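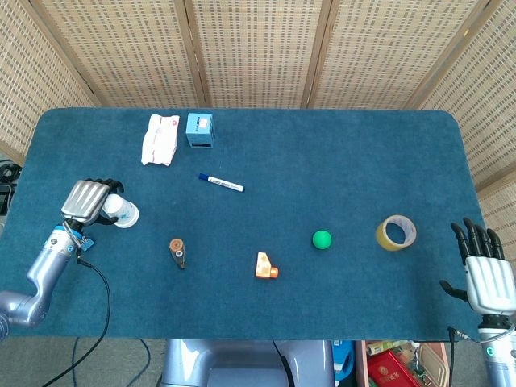

## April 13, 2022 - small table, screened corner

Good afternoon in the corner! I finally got the table the way I wanted it, with the bamboo (or rattan? Ferna's packing slip says neither) screen wrapped around the back and both sides. Three panels would have done the job but I'm glad we went for the wider one. The slats are such a calm color behind the blue-green carpet top, and small things show up so well against it.

Things out on the table:

- paper cup, white with a light blue band near the base, lying on its side
- small light blue cardboard box, white label on top
- the crumpled white package, back edge, next to the box
- whiteboard marker, dark blue cap

I love the carpet. The bare top we had at Skerkberg rattled every time someone put down a mug, and anything round went straight for the floor. Carpet has just enough grip that a marker laid at an angle ought to stay at that angle. Want to check this properly with the table tilted a little. Mingxuan Guo thinks the pile direction matters and he may well be right - I ran my palm over it both ways and it feels different going toward the screen.

### Cups

Opened the new sleeve of 60. Very light, nice stiff rim. They're a bit narrower than the Nedholm ones, so the old stacking notes don't carry over. Squeezed one by hand until it creased and it went at the middle first, well above the band. Will do a few more and write down where each one folds.

### Carpet offcut

Left over after trimming: one strip, 79 cm long. Keeping it! It would make a great liner for the drawer where the markers live. Rounded corners were fiddly to cut (I went through two blades) but they came out clean and I'd happily do another table the same way.

### To do

- Ask Montoya if they still sell this carpet by the roll, same dye lot
- Felt pads for the feet of the screen
- Test every marker on scrap paper, toss the dry ones
- Find a flat lid or tray for the small stuff so it can all be moved in one go
- Mingxuan wants to borrow the screen in August, said yes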